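# Recording remote-control demonstrations of a laundry task: how strict should the starting layout be?

**Pluketti Operations Office**
Sep 24, 2018

Our department has been asked to prepare a set of demonstrations in which an operator guides a robot arm, by remote control, to pick up a piece of cloth and place it in a laundry basket. We have recorded 70 demonstrations to date. In all of them the basket stands on the same taped mark, the cloth is folded once, and the table is otherwise clear.

The trained arm performs acceptably when the table is arranged in exactly this way. When the basket is moved by the width of a hand, the arm reaches for the old position and closes on nothing. Management has proposed that we record a further 200 demonstrations under the same conditions. Before the operators' time is committed, we would like to hear from other sites on the following points:

- whether the layout should be changed between demonstrations, and by how much;
- whether unrelated items should be left on the table;
- whether demonstrations with a missed grasp should be kept or discarded.

We also have the option of guiding the arm by hand. Two of our operators prefer it, although their hands then appear in the recordings.

---

**Gromell**

More data is always better. I would record the 200 and see what happens. Also check the calibration of the camera, as ours had shifted after the table was cleaned and it caused the same sort of trouble.

---

**Skumik Training Desk**

We would respectfully disagree with the previous reply on the matter of quantity. Additional demonstrations from a single layout will teach the arm that layout more firmly, and you have already seen the result. In May we set aside a large part of our own recordings for this reason and began again with 40 that varied properly. The second set served us better.

Our current procedure is as follows.

1. The operator leaves the room controls alone and moves the basket to a new position before each demonstration. No tape is used.
2. The cloth is picked up and dropped. It is not folded or smoothed.
3. The arm begins from one of several resting positions, which are listed on the session sheet.
4. A missed grasp is kept if the operator recovers and completes the task. It is discarded if the operator stops, or if the arm strikes the basket.

With regard to hand guiding, we permit it for the first day of operator training only. It gives a good sense of the reach of the arm. For the recordings themselves we use remote control, so that the operator's body stays out of view and the cameras record only what the arm will later have to work from. Operators should be given the camera view during practice – a person who watches the table directly will rely on things the arm cannot see.

---

**Panganiban Demonstration Group**

We support the reply from the Skumik desk and would add a word on step 2. Dropped cloth is slower to grasp, and new operators tend to pinch it flat against the table. We instruct them to come down from above onto a raised fold, close, and lift straight up before any sideways movement toward the basket. A session of 2 hours is the longest we allow, as the quality of the lifts declines after that.

On the question of unrelated items, our guidance is to leave them out and to change them often. An arm trained only on a clear table may be drawn to the first bright object it meets. Our own table carries red bottles lying on their sides and a small black mesh basket, in addition to the white laundry basket and the bunched blue cloth with its dark star pattern. The second basket is of particular value, as the demonstrations must then show which of the two is meant. We ask operators to pass over the other items without touching them, and to begin again if one is moved by accident.

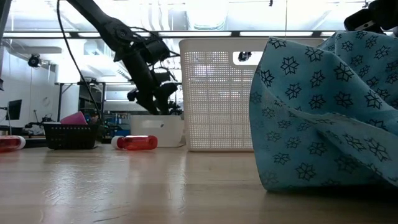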